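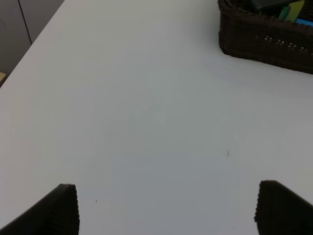
Lisano Publishes Its Full Setup and Care Routine for the Juka Tabletop Cell

MKHIZE, April — Lisano today released the complete maintenance routine for its Juka tabletop cell, a single-arm station used for picking small mixed items out of baskets and returning them. The routine covers daily checks, gripper finger replacement, wrist camera alignment and table care. It is free to download for anyone who runs a Juka cell, with or without a service contract.

The document was written by the technicians who look after the cell at Lisano's Mkhize workshop. It replaces the short care sheet that shipped with earlier units.

"The old sheet told people to keep the cell clean and call us if the grip got worse," said Felicidad Evangelista, service lead at Lisano. "Most of the calls we took were for things an operator could fix before the first shift. We wrote those down in the order we do them ourselves."

The daily check has seven steps and begins with the gripper fully open over a clear part of the table. The operator looks over the ridged inner edge of each finger for packed dust, flattened ridges or a lifted corner at the tip. Dust comes out with a dry nylon brush. Solvents should stay away from the pads, as they harden the surface and shorten its life.

Fingers are replaced as a pair. Each is held by four screws, which are tightened in a cross pattern with the arm powered down and the wrist locked. After a change, the operator closes the gripper on the supplied gauge block and compares the tips. If one sits ahead of the other, the finger mount should be loosened and seated again. Correcting the difference in software is possible, but the routine advises against it — the offset is easily forgotten at the next change.

The wrist camera section is the longest, at 19 pages. It explains how to check that both fingertips show in the live view when the gripper is open, how to clean the lens cover, and how to tell a loose bracket from a calibration fault. A bracket that has shifted will move both fingertips in the view by the same amount. A calibration fault leaves the fingertips where they were and puts the arm off target on the table.

Table care gets a section of its own. The Juka cell uses a matte white work surface, and small dark specks or thin streaks on it can be picked up by the vision software as objects. The routine calls for a wipe with a damp lint-free cloth at the start of each shift and again after any basket change. Baskets go back at the far right end of the table, clear of the arm's home position, and items should be settled inside before the arm is started.

"People wipe the middle and leave the corners," Evangelista said. "The camera looks at the corners too."

Spare finger pairs are stocked under part number 1759 and can be ordered from Lisano or from Hemow, which handles parts distribution for the cell. Hemow also supplies the gauge block and the nylon brush as a kit. Owners of earlier Juka units can use the same fingers but will need the newer mounting plate.

The routine is available now from the support page for the Juka cell. A printed copy on wipe-clean stock will be included with new units, and current owners can request one through their usual service contact.

About Lisano

Lisano builds and services small robot cells for sorting, packing and handling work. Its workshop and training room are in Mkhize.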